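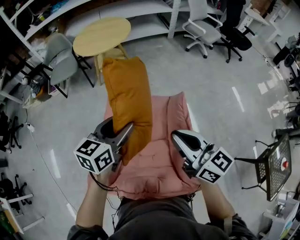
August, 6:40 in the morning

Slept badly, up early, coffee in the back room. Decided to finish the cushion question before the others arrive.

State of things. The pink quilted pad is the better of the two. Square, stitched through into pockets, and the pockets still stand up. The orange pillow (mustard, according to Katalin, who ordered it) is taller than it is wide and belongs on the gray upholstered chair by the round table. It does not stay there. It migrates to whoever has a sore back, and by evening it is on the floor or on the shelving with the bags.

Tested both for recovery last night. Method: sit on the item for 30 minutes with a book, get up, measure the height at the center with the steel rule, wait, measure again. The pink pad was back to its starting height before I had found my pencil. The pillow took until after supper and came back 2 centimeters short. I turned it on its short side and beat it along the seams, which gave me one of the two centimeters. The fill has shifted to the bottom corners and needs to be opened and redistributed, or replaced.

Price of a new insert from Moschos: 4000, delivery not included. Géza thinks this is absurd for a bag of fiber. He would cut up the old duvet from Gesham and use that. I weighed a handful of the duvet filling against a handful from the pillow and the duvet is denser, so the result would be firmer and heavier. Firmer is acceptable. Heavier means it will slide off the chair sooner. Wrote both options on the card and left it on the round table for Katalin to choose.

Washing. Pink pad: cold, slow spin, dry flat, turn once. The label has faded, so I am going by what worked in spring. If it is hung by a corner the fill drops and the outer pockets go thin. Pillow: cover only. Boglárka put the whole thing through the machine in spring and I suspect the corners date from then. I have not raised it with her.

Shelving, same subject more or less. The white metal unit is full and nothing on it is in an order I can defend. Boxes in front of bags, bags in front of other boxes. Soft goods need one shelf to themselves, second from the bottom, so they can go in without lifting. The cardboard box underneath has to be emptied first along with what has piled up next to it. Noémi says part of that is hers from Gurnivham and she will sort it by the end of the month. Noted here so there is a record.

Chairs. Too many on wheels for the floor we have. I moved one to get at the shelving and then had to move another to put the first one down. Veronika wants to keep all of them until the Mistaleo people have been. I would keep the white one with the gray seat and let at least one of the black ones go. No decision.

Evening, added: Katalin chose the duvet filling. Unpicked 30 stitches along the bottom seam of the pillow, which is a wide enough opening for a hand. Old fill is in a bag by the door. Thread is the wrong orange. Will close it tomorrow with what we have.

Last updated: August, 9:15 p.m.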